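Search stories Go

The Basket for Birivura

The year my aunt closed up the house in Zudangate, she gave me the job of packing the small things, which she said was the hardest job in any move and which I believed was a kindness, a way to keep me away from the piano. I was to fill one basket for the first night in Birivura, and the basket was to hold whatever a person would cry over at eleven o'clock if she couldn't find it. It was a little black mesh thing with wire sides, and I set it in the middle of the butcher-block table and stood there a long while, wondering what a person cries over.

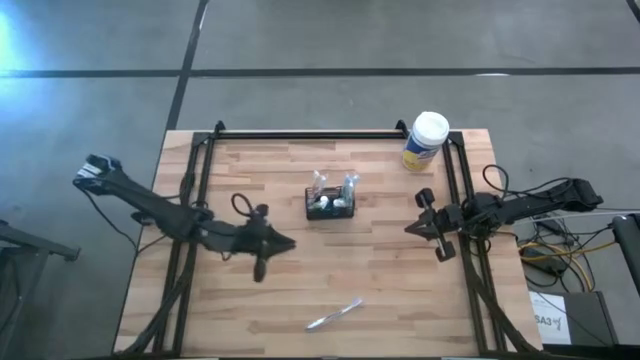
Too small, Fiona Galbraith called from the hall — she'd always liked a basket you could lose a cat in — and didn't I remember that there were 545 miles between one front door and the other, and only the one stop at Kuo? I said I remembered. I said a small basket kept people truthful. She laughed at that, and went back to wrapping plates in old pages of the Zorkwood paper, and every so often she would read me a line of somebody's wedding from years and years ago, as if it had only just come in the mail.

So I began with the toothbrush. It was a new one, white and blue, bought that February for exactly this purpose, and I put it in a clear plastic bag because my aunt held strong views about bristles and dust. Such a plain little thing, and yet when I had it bagged I felt, for the first time all week, that we were truly going. You can pack 100 books and still believe you might stay. You can roll up the rugs, even. But a toothbrush in a bag means somebody is sleeping elsewhere.
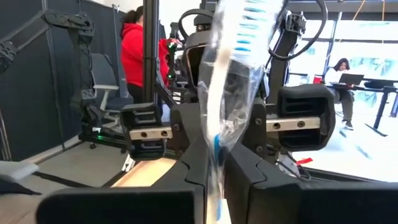 What Went In After

The reading glasses went in, then the stub of a candle, then the key to a clock we had already sold. My aunt came and looked it over with her hands on her hips, took out the candle, thought about it, and put it back.

"Leave room for the tea," she said, and went to find her coat.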